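Mon 17 August

Bench day. Again

Quick one because I have to be out the door by six and the dishwasher is still going.

So the big brown table. Back in March I said I'd sort out where everything on it lives, and then I sorted out one end of it and went to Clurkham for a week and came back to the usual drift. Beakers wherever. Rack wherever. This morning I finally gave it a proper go, coffee in one hand, list in the other (the list got coffee on it).

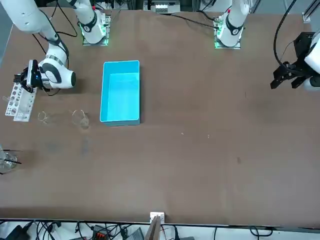
The rule I'm trying is one bin, one table. I had three trays before and every one of them turned into a junk drawer. With a single tall-sided bin there's a place for things to go and no argument over which place. Cyan was the only color Trirko had left and I've come around to it, you can find it from across the room, brown table or no brown table. The rack stays outside the bin, on the left. It's too long and it snags.

Bin was 166 in the Trirko sale, which is silly money for a plastic box, but the shipping was in that and the last cheap one split down a corner in 36 days. I kept count. I was that annoyed.

Next thing, where to put it. I went back and forth on this more than I'd like to admit. Too near the edge and you catch it with your elbow. Too far back and you're leaning over everything to drop a beaker in. Shboul's old bench guide says keep the middle clear, always, and I did that for years and all it got me was a lovely clear middle and two messy ends. 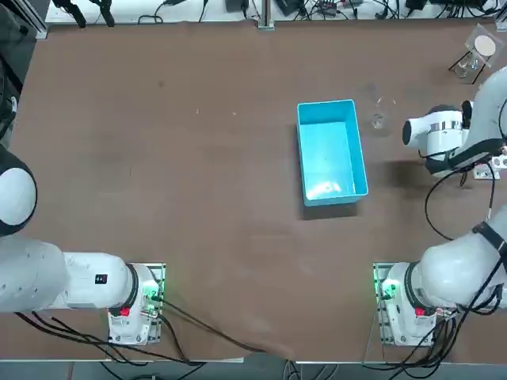
Anyway I quit measuring and went by eye. Tape marks are on the to-do list, I had tape, I had the ruler out, then the phone rang and that was that. A bit crooked doesn't bother me. What I do care about is being able to see right down to the bottom, and the shiny floor in this one bounces the light back at you, so a stray stopper isn't going to hide in there until Christmas. Rounded corners too — so much easier to wipe than the square ones. Wiping is a job for tommorow.

Then the rack. The rack is my problem child. Holes in different sizes, great in theory, but it takes up a silly amount of table lying flat and I keep wanting to stand it up on its side to get the space back. Then it's in the way of everything else. Tried it flat, tried it on its side, tried it nearer the bin. Fuvville sells a wall bracket for 49 and I've had the tab open since last week. Not buying it. Probably not buying it.
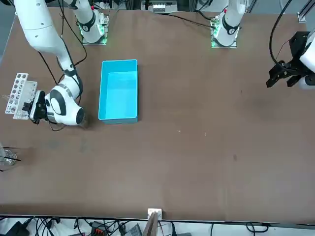
Rack on its side, bin still empty.

Small glass is the other thing. My order for today was rack first, then beakers, then the flat glass plate last, with nothing allowed under it or leaning on it. I gave myself 45 minutes for the whole table and spent a good chunk of that just deciding if beakers go in the bin or next to it. In the bin they clink. Next to it they wander. I'm leaning toward in, with a folded towel at the bottom, but then I can't see the floor anymore and I just spent a whole paragraph being pleased about teh floor.

I put the question up on the Clurkham bench forum at lunch, two lines, no expectations, and got an answer before I'd finished my sandwich.
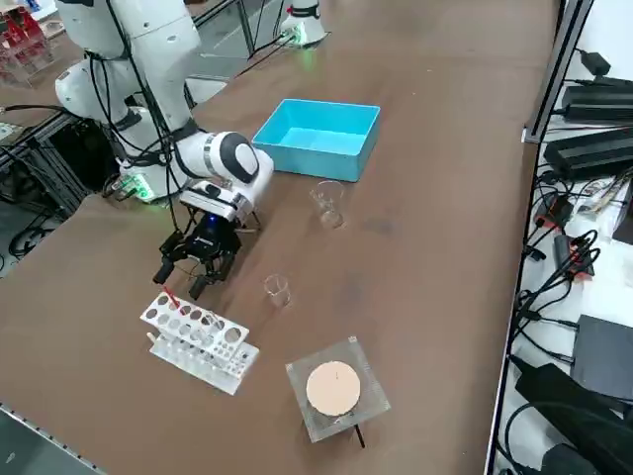 Dunmore_bench wrote back that beakers should go in last and come out first, never with a rack on top, and that a towel is fine so long as it's a white one so chips show up. Also that I should stop buying bins. Fair. I do have a white towel somewhere, it might be in the car.

Will try the towel tonight if I get back before nine. Bracket tab still open.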